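Caruso Workshop Hire: Frequently Asked Questions

Last updated Oct 23, 2024

Who may hire a bench?
Any adult who has completed the safety induction. Members of Flarkent College may book with a valid student card. Visitors under 18 are not admitted to the metalwork area.

How do I book an induction?
Inductions are arranged by Lemlem Habte at the front office. Each session lasts 2 hours and must be attended in full. Late arrivals will be asked to choose another date.

What does hire cost?
A half-day costs £20 and a monthly pass costs £200. Both include the use of hand tools, benches and the drill press. Welding gas is charged separately at the end of each visit.

May I bring my own materials?
Yes. Sheet metal, bar and tube are all accepted, provided that they are free of oil and loose rust. Painted or coated stock must be shown to a technician before it is cut or heated. 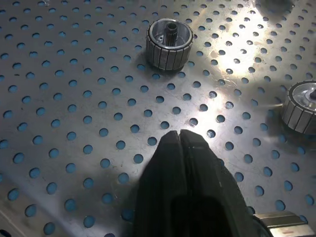
Offcuts left in the building for longer than one month will be recycled. Hirers who wish to keep larger pieces may rent a rack space, subject to availability. Please label every item with your name and booking number.

Can I cancel a booking?
Bookings may be cancelled without charge up to two days in advance. After that point the full fee is payable. Monthly passes can be paused once a year, normally for the February closure.

Is parking available?
There is no parking on site. A loading bay on the Ivano Street side may be used for short stops.

Whom should I contact about a complaint?
Please write to the workshop manager, Hélder Leitão, at the address on your booking form.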